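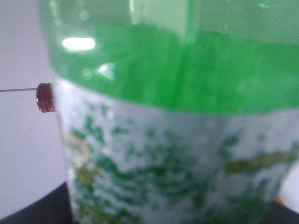
Mantenimiento de la célula 3, nave de Clusby

Galería del 19 de julio de 2024

En esta página reunimos el trabajo de puesta a punto de la célula 3, que manipula botellas de plástico para el cliente Dunmore. El brazo lleva una cámara pequeña en la muñeca, y con ella ajustamos la posición de la pinza antes de cada cambio de formato. La última revisión completa fue en febrero. Desde entonces el contador marca 1389 horas de marcha.

Botella verde, etiqueta blanca con manchas verdes. A esta distancia el enfoque queda blando en la botella y la etiqueta no se puede leer. Para la posición nos basta el borde izquierdo del envase contra la pared clara.

A la izquierda, la pieza roja acanalada con su hilo gris, que sale casi horizontal. Es lo más nítido de la toma.

Notas de Inmaculada Nieto para el turno siguiente:

La distancia de aproximación está guardada en el programa 44. No se debe modificar desde la consola, solamente desde el archivo de Grikau.

El cristal de la cámara se limpia con paño seco. El alcohol deja velo, ya nos pasó una vez.

Los tornillos de la brida se aprietan en cruz, con la pinza abierta y el brazo en reposo. Terence Mellor tiene la llave dinamométrica en su armario.

Si el reflejo en el plástico confunde al detector de bordes, bajar la exposición hasta 23 y repetir la prueba con la misma botella.

Queda pendiente cambiar la funda del cable de la muñeca. El recambio está pedido a Womow y lo recibe Beverley Yeoman en el almacén.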